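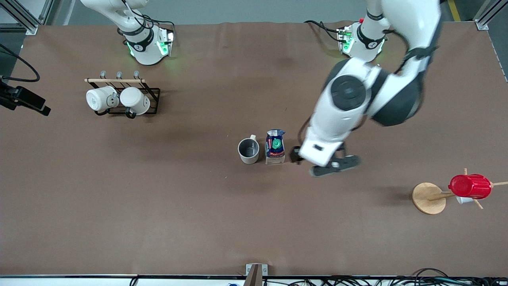
Supper Club Questions, Answered (Mostly)

24 shares · 6 comments

I get the same emails every time I put a new date up, so I've gathered the usual ones in one place. Have a read before you write to me!

Where do you hold it?
At my house in Tunville, up the hill past the old Chong bakery. I send the full address once you've booked. Parking on our road is awful, so get the bus to Urkgate Lane and walk up (it's steep, sorry, wear flat shoes).

What does it cost?
£15 a head, and that covers everything except drinks. Bring your own bottle, I've got plenty of glasses.

Do I get to choose what I eat?
No! I cook one menu and everybody has it. Tell me about allergies when you book and I'll work round them. If you just don't like aubergine, I'd pick another month, as May is going to be very heavy on aubergine.

Can I come by myself?
Please do. Lots of people come alone and I sit them near Ratih Yeoh, who could get a conversation out of a gatepost.

Whose recipe is the peanut sauce?
Retno Harahap's. She taught me years ago and I still can't get it as smooth as hers. I'm not allowed to share it, so please stop asking (I do mean you, Brarer Street lot).

What if I have to cancel?
Let me know 2 days before and you'll get all your money back. After that I've done the shopping, so I keep it, unless someone takes your place.

Are children welcome?
Older ones, yes. We don't eat until late and the stairs are no good for toddlers.

Like 15 · Reply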